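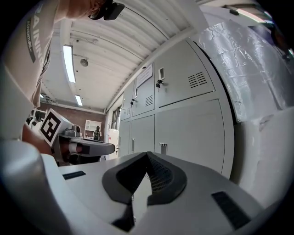
Figure 4. View from the wrist camera of one gripper, with the marker cube of the second gripper visible beyond it.

3.3 Merging the marker pose with the visual-inertial track

Each gripper runs its own visual-inertial odometry, and the two trajectories do not share an origin. The Villero pipeline solves this in two stages. In the first stage we detect the fiducial codes on the cube of the other gripper and compute a relative pose for every image in which at least one face can be decoded. In the second stage these relative poses enter a factor graph as constraints between the two tracks. The graph is solved offline with Flakix, our in-house optimizer.

Decoding is not possible in every image. A cube may turn its face away, or it may leave the field of view completely when the operator opens the arms.
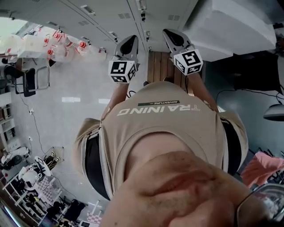 For this reason we do not require a detection at fixed intervals. A constraint is added when it is available, and between constraints the relative pose is carried only by odometry. From a test set of 1555 candidate images, 1186 gave a valid relative pose after outlier rejection. The rejection threshold was set to 2 pixels of mean reprojection error at the marker corners. With a lower threshold we lost many correct poses near the border of the fisheye image, where the corner refinement is less exact.

3.4 Relocalization after tracking loss

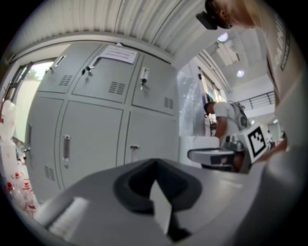 When the odometry of one gripper is lost, the planner in Listton can not use the segment unless the track is joined again to the map. We use a bag-of-features query against the keyframes, followed by a geometric check. Repeated structure is the main difficulty. A locker cabinet with two rows of three doors in the same gray offers nearly equal corners at several positions, and the query can return a keyframe which is shifted by one door. Details such as the ventilation grilles and a paper sign on one door help to separate these cases, but only if the features on them survive the motion blur. We therefore keep the best 18 keyframes from the query and test all of them, and a candidate is accepted only if it also agrees with the last marker constraint. The same procedure was used without changes for the recordings from Dağdelen.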